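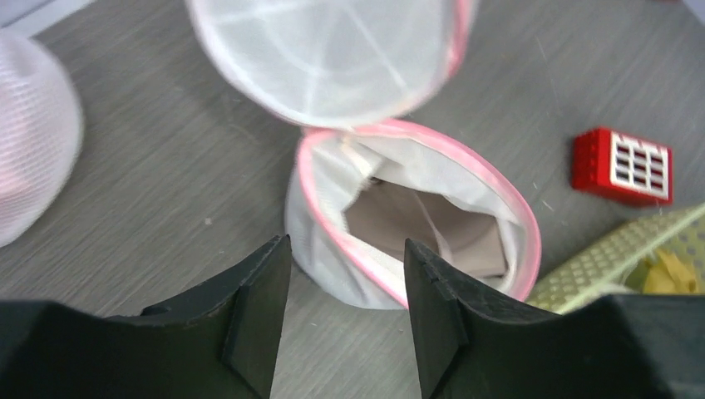
Wäschebeutel, zweiter Versuch: Was die Robotik-AG Neltum bis April schaffen will

Die AG hat sich für den Orozco-Wettbewerb in Gurnutbridge angemeldet, und zwar mit dem Wäschebeutel. Ich war im Planungstreffen dagegen und bin es immer noch ein bisschen. Dünner weißer Stoff mit rosa Rand, der jedes Mal anders fällt, dazu ein Deckel, der auch noch mitspielen muss — wer einmal mit einem Greifer an so etwas gearbeitet hat, weiß, warum die meisten Teams lieber Würfel stapeln.

Die Aufgabe klingt harmlos: Beutel öffnen, Wäschestück hinein, Deckel zu. In der Ausschreibung stehen dafür 20 Minuten. Gezählt wird nur, was am Ende drin liegt, und wie der Beutel danach aussieht, interessiert die Jury offenbar nicht. Das halte ich für einen Fehler, aber gut.

Der Kurs setzt auf zwei Arme, die den Netzbeutel gemeinsam halten. Das sieht ordentlich aus, und ich gebe zu, dass ich länger zugeschaut habe als geplant. Ob daraus ein Ablauf wird, der auch vor Publikum in Gurnutbridge klappt, ist eine andere Frage. Im Antrag steht das Wort »zuverlässig« gleich im ersten Absatz. Ich hätte es gestrichen.

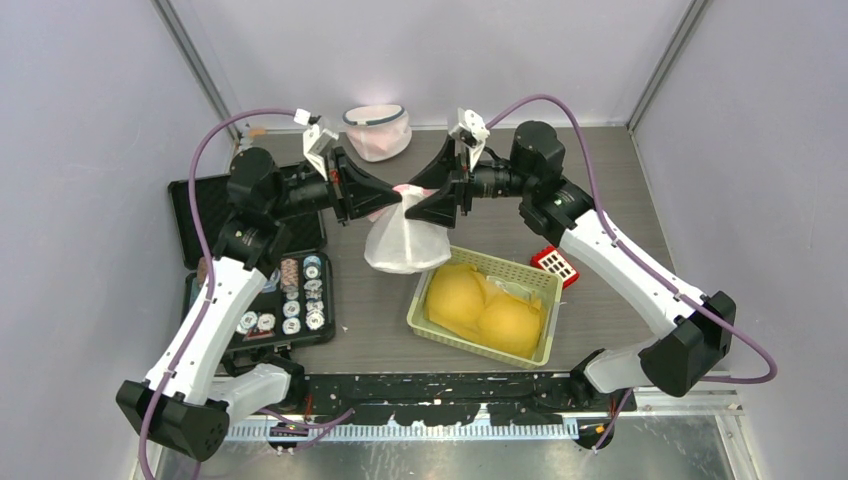

Was kostet das die AG?
Das Budget liegt bei 2000 Euro, Fahrt und Startgeld inbegriffen. Ersatzteile sind darin nicht vorgesehen, was ich für mutig halte.

Wer sich selbst ein Urteil bilden will: Der nächste offene Termin in Flosturcombe ist erst im neuen Jahr, am Mon 25 Dezember bleibt der Raum zu. Eigene Wäschebeutel dürfen mitgebracht werden, am liebsten alte mit ausgeleiertem Rand. Mit neuen übt es sich zu leicht.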